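In Defense of Boring Homework

My daughter's school in Weltley has a robotics club, and the robotics club has a parents' mailing list, and the parents' mailing list has opinions. The latest one is that the kids are wasting their Thursdays. They joined to build something that fights. What they got, this term, is a toy bin full of scrap paper and the job of taking things out of it and putting them back, several hundred times, with grippers in their hands.

I have seen the spreadsheet. The target is 500 clean runs by the end of the term, and they have 200. Shoshana Nguyen-Tran, who coaches the club and answers the mailing list with more patience than it has earned, calls this the curriculum. One father calls it babysitting with cables. He would like to know why Mokville gets to go to the regional meet with a machine that throws things.

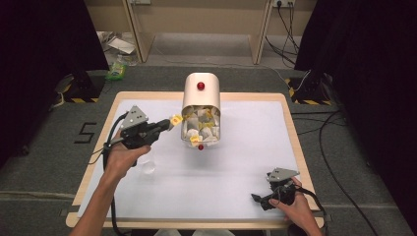
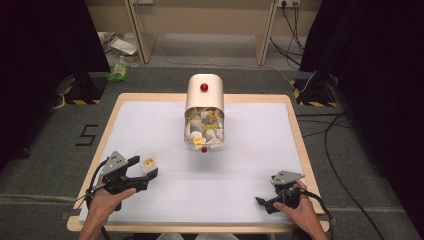
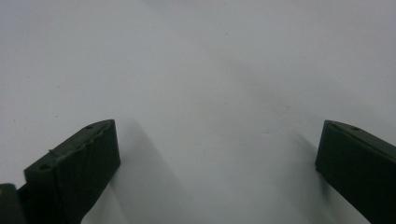 Mokville can throw all it likes. My complaint about student robotics is that we reward the part that looks good from the bleachers, and the part that looks good from the bleachers is usually the part the kids bought. I judged a table at Brallallow two years ago and watched eight teams explain their motors to me. One could tell me how often the thing worked. Compare that with a small clear cup with a bit of yellow and white paper in it, held in the jaws of one gripper while the other waits with nothing to do. It would get no applause in any gym in the state. But a kid who has to do that over and over, and write down when it went wrong, finds out a great deal about what a hand does for a living.

My daughter now drops her fork at dinner and tells us what category of failure it was. She has views on wrapper stiffness. She has thrown out 37 of her own runs because she thought they were sloppy, and I can't get her to throw out a yogurt container.

I asked the father with the babysitting theory to come by and try it for ten minutes. He stayed for most of an hour and got very quiet. He has since written to the list to ask if the grippers could be adjusted for larger hands.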